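**Tavcombe Robotics Club is looking for people with hands**

Two hands per person is the usual number and we can work with that.

We're a student club at Tavcombe, and our project for the year is called Zabala. The short version: we want a two-armed robot to do small household jobs that the members of this club have shown, over several semesters of shared housing, that they can't be trusted with. Folding a dish towel. Putting the lid back on the right container. Moving a sock from the place where socks shouldn't be to the place where they should. The robot learns by example, so it needs examples, and it needs them from people who aren't the same five of us. A model trained only on our demonstrations has picked up Nattawut's way of folding a towel, which his own mother has described as "a start."

So we're taking on demonstrators for the spring term, plus one data wrangler.

## Demonstrators

You hold a gripper in each hand and do a task with them. Then you put everything back and do it again. Then you do it again. If you've ever worked a salad bar, you already have the temperament.

A session runs two hours with a break in the middle. The tasks change from week to week. First-timers get a practice half hour that doesn't go into the data, during which you'll drop things, and we'll say encouraging words from our chairs.

You should:

- be 16 or older (under 18 needs a signed form from a parent or guardian, and a text saying "yeah its fine" isn't a form)
- be able to stand for a good part of two hours, or tell us you'd like to work seated, which we're glad to set up
- be able to hear "could you do that one again, a little slower" without taking it personally
- be available for at least four sessions

You don't need to know any programming. You don't need to be an engineering major. Left-handed people are very welcome, as are people with small hands, people with large hands, and people who are simply bad at folding, up to a point. Mihret Worku decides where that point is and her ruling is final.

Pay is a gift card for the campus store after every second session, and snacks. The snack budget was cut in November after a disagreement over what counts as a snack. Pretzels survived.

## Data wrangler (one position)

This one is for a student who likes order, or at least gets upset by the lack of it. At the last sync we had 2919 recorded demonstrations. Of those, 718 still need someone to watch them and mark where the task starts, where it ends, and whether it went the way it was meant to. One whole folder is named "final_real_USE THIS," and there's a newer one beside it named "no."

You'd work with Bontu Kassa, who built the labeling tool and will defend it. Some Python helps. So does a habit of writing down what you did before you go home. The job carries course credit if your advisor signs off, and Tsegereda Demissie can explain the paperwork, having now explained it to three different advisors.

## What the room is like

We meet in the Janance Building, upstairs.

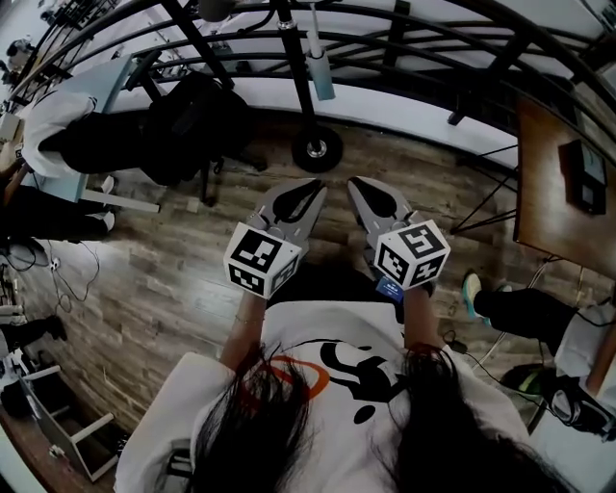
It gets busy on session days, and people tend to settle in for the whole afternoon with a laptop and whatever homework they've been avoiding. Wear shoes you can stand in. Watch your step around the cables – Yu-na Joo has a plan for them, and the plan has been on the whiteboard since the start of fall. Short sleeves or sleeves that push up are best, and please leave the big rings and dangly bracelets at home.

We record what the hands do and what the hands are working on. We don't need your face, and your name is kept on a separate list from the recordings. You can ask us to delete your sessions at any time up to the end of the term.

## Also, there's a competition

In the spring we take Zabala to Tarnasdale for the regional student meet, household category. Last year we came in behind a team whose robot set a table for four. Ours picked up a fork and held it until time was called. Demonstrators who finish their four sessions can come along on the van if there are seats, and they get a shirt.

## How to apply

Come to the open session this Saturday at 10 a.m. and try the grippers, or leave a note at the Janance front desk marked for Mihret. Tell us your name, when you're free, which hand you write with, and whether you're interested in demonstrating, wrangling, or both. No résumé for demonstrators, please. For the wrangler job, one page is plenty, and do give the file a sensible name.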